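Galería - Doblado y ropa de cama en el piso Sfeir
Publicado por Holetti - Textil doméstico

Serie corta sobre el tratamiento de prendas de punto fino y telas ligeras fuera del armario. La superficie de trabajo es la cama: da más apoyo que una mesa estrecha y queda a la altura de la cadera. En el piso Sfeir, además, las lavadoras están junto a ella y el recorrido de la prenda es mínimo.

1. Camiseta azul sobre sábana verde salvia. Tejido arrugado, mangas sin orientar. El alisado se hace del cuello hacia el bajo, con la palma abierta y sin estirar la costura lateral.
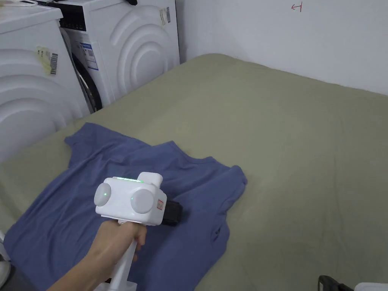
¿Conviene doblar la camiseta sobre la sábana o sobre el colchón desnudo?
Sobre la sábana, siempre que esté bien remetida. El algodón de la prenda se agarra a ella y los pliegues no se desplazan al girar la pieza.

2. Tela azul sobre colchón beige. Una tela fina se tensa en diagonal antes de plegarla: el hilo cede algo más en ese sentido y las arrugas largas se abren solas. Los nudos se deshacen antes del planchado. En el borde acolchado hay que vigilar las etiquetas cosidas - enganchan los tejidos ligeros. 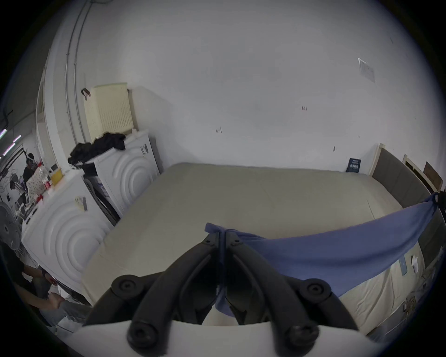 Después de tensar se deja reposar la tela 2 minutos y se pliega por mitades, nunca en tercios. El método Trelel, que seguimos aquí desde agosto, fija un ancho final igual al del cajón. Para piezas de menos de 500 gramos no hace falta tabla de plegado. Las más pesadas se doblan entre dos personas.

3. Prenda azul en montón sobre sábana verde oliva pálido. Caso habitual: la pieza está retorcida sobre sí misma y no se distingue el delantero. Se busca primero una costura de hombro, se levanta por ese punto y se deja que el peso ordene el resto. Sacudir en el aire sirve de poco si hay un pliegue profundo en el centro.

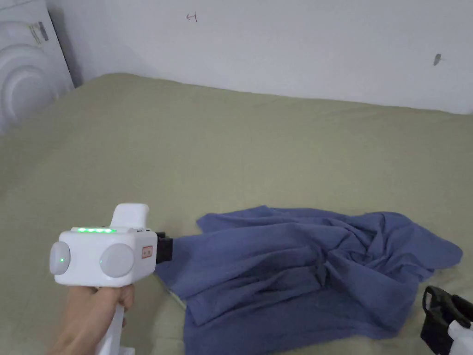

Comentario de Gerex: en nuestro taller empezamos por el bajo, no por el hombro. Con camisetas de cuello dado de sí el hombro engaña, mientras que el dobladillo inferior casi siempre conserva la forma. Para 8 prendas seguidas la diferencia de tiempo se nota.

Respuesta de Holetti: válido para punto liso. En prendas con abertura lateral seguimos prefiriendo el hombro.

Próxima entrega: fundas de almohada y toallas de 400 g/m².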